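Dish drainer

A dish drainer, also called a dish rack or drying rack, is an open frame in which washed plates, cups and utensils are left to dry in the air. Most are kept on the counter beside the sink. Smaller kinds hang over the sink edge or fold away in a drawer.
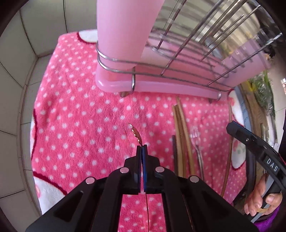 The main part of a drainer is the rack, a set of rods or slats spaced so that plates stand on edge without touching. Racks are made from coated wire, stainless steel, wood or molded plastic, and many models combine two of these. A common arrangement is a stainless steel wire frame with a separate plastic cup for forks, knives and spoons. The cup may hook over one side or sit inside a loop of the frame, as with the tall pink cylinder held by two parallel loops of wire, where the same metalwork runs on to one side as slanted rods for plates. Cups of this kind usually lift out for washing.

Construction

Wire racks are bent from straight rod and welded where the pieces cross. Bare steel rusts quickly in contact with water, so makers either use stainless steel or cover the wire with vinyl or nylon. Coatings tend to fail first at the feet and at the tips of the rods, and rust stains on the counter are often the earliest sign of wear. Wooden racks, generally of beech or bamboo, need to dry out fully between uses.

Most drainers stand on a tray that catches the runoff. Some trays slope toward a spout that empties into the sink – others are flat and have to be poured out by hand.

Utensil holders

Utensil holders are round, oval or rectangular. Larger ones are divided inside to keep knives apart from spoons. The base normally has holes or slots, and a holder without them has to be emptied often. Round cups are easier to scrub than square ones, which collect residue in the corners.

Regional production

In Warnosthorpe, wire goods were a minor trade alongside fencing and birdcages. The Kavik works there began selling plate racks to hotels and had 157 employees at its largest. Its best-known pattern, the Bai, held seven dinner plates and had a removable cup on the left. An order book kept from the final year of production lists 3,074 racks, most of them in white vinyl. The Sukham pattern was a narrow version for apartment kitchens, made in a single run of 500.

Care

Racks and cups are washed with hot water and dish soap. Lime scale is removed with diluted vinegar, followed by a rinse. The tray should be emptied daily – standing water leaves a film that is hard to remove once it dries.

See also

Draining board
Dish towel
Plate rack
Utensil crock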